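Print this page
E-mail this to a friend

Search Laton Home Tech how-tos Go

How to set up a toilet scrub routine on a humanoid (and whether it's worth it yet)

Short answer: sort of. A humanoid can hold a brush and scrub a bowl. Getting it to do that in your bathroom, every week, without you standing there? Not yet. But if you have access to one and a free afternoon, it's a good chore to learn on. Small work area, one tool, easy to check afterward.

I'm writing this fast between runs so excuse typos. Notes are from our setup with the Skukance task software and the Grasport grip add-on. Other software, same idea, menus will differ.

What you need

A brush with a long, plain handle. No fancy curves.
A holder with a wide mouth. Heavy is good.
Bowl cleaner, put in by a person. More on that later.
Old towels.
A second person for the first few runs. One watches the robot, one watches the stop button.
2 hours, more if it's your first chore of any kind.

Step 1. Clear the floor

Mats, scale, trash can, the stack of magazines. All out. Feet need flat, dry floor and the robot will not step around a bath mat the way you do. Check for puddles. Do it again right before you start, somebody always washes their hands in between.

Step 2. Stand it in the right spot

Facing the bowl, feet a short distance apart, close enough that the brush arm can reach the far wall of the bowl without the body leaning much. Leaning is where the trouble starts. If it has to bend hard at the waist to get there, move it closer and try again.

Put tape on the floor where the feet go. You will thank yourself the next morning.

Step 3. Teach the scrub

Guide the arm by hand or by remote, whichever your kit allows. Slow. Touch the bristles to the side of the bowl, press lightly, sweep. Lift. Next section.

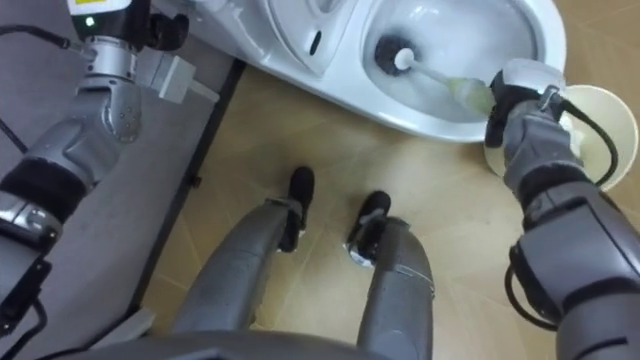 Pressure is the hard part. A person pushes harder on a stain without thinking about it. The robot pushes however hard you tought it to, stain or no stain. Start soft. We went too firm early on and the handle twisted in the grip, so the bristles ended up facing the wrong way and it happily scrubbed with the neck for the rest of the run.

In Skukance set the force limit first, then the path. Not the other order. If you change the limit later it throws out the path and you start over.

Work in sections. Sides, then the front, then down low near the drain. Under the rim last, and expect to be let down. The angle is awful and the wrist runs out of turn before the brush gets there. I still do the rim by hand.

Step 4. Decide where the other arm goes

People forget this one. The idle arm swings, bumps the tank, knocks the paper roll off the wall. Park it off to the side and lock it in the software. "Hold pose" under Arms.

Step 5. Add the pick up and put back

Harder than the scrubbing, by a lot. The holder slides. The handle leans a different way each time. A hand that expects it straight up will close on air. Of our first 40 tries at picking up the brush, 30 were good. Fine for a demo, not fine for a chore you want to walk away from.

Things that helped:
– Same spot for the holder every time, tape mark again
– Grip near the top of the holder, not out at the end of the handle
– A short pause over the bowl on the way back so it can drip
– Seat and lid both up before you start. We don't ask the robot to lift them, that's a whole seperate routine
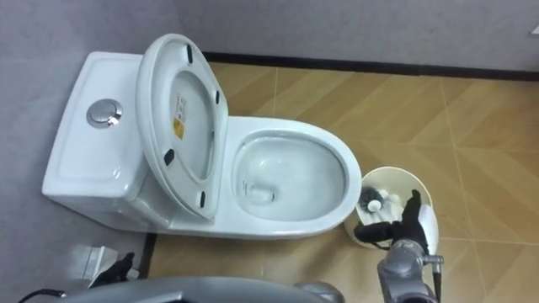
Step 6. Run it start to finish

Hands off, thumb on the stop button. Watch the elbow and the cable on the brush arm, a loop of cable will catch on anything. If it snags, stop, re-route, run again from the top. Don't resume from the middle, it doesn't know where the brush is anymore.

Step 7. Wipe down

Wrist, fingers, anything that got splashed. Damp cloth, then dry. Don't spray cleaner on the joints. We keep one pair of grip covers for bathroom use only and I would not mix them with the kitchen pair. Ever.

So can they do it yet?

The scrubbing, yes. Slow, a bit gentle, but the sides of the bowl come out clean. The chore as a whole, no. You still pour the cleaner, lift the seat, do the rim, mop up drips. A person gets through all of that before the robot has found its footing – and a person notices when the bowl is still dirty. Ours quits when the path is done.

Yeon has a bathroom routine due in March that's meant to look at the bowl and go back over missed spots. Will update this page once I've tried it.

Laton Home Tech uses cookies to remember your settings. By continuing to use this site you accept our cookie policy. OK

Get new how-tos in your inbox. Enter your e-mail address Sign up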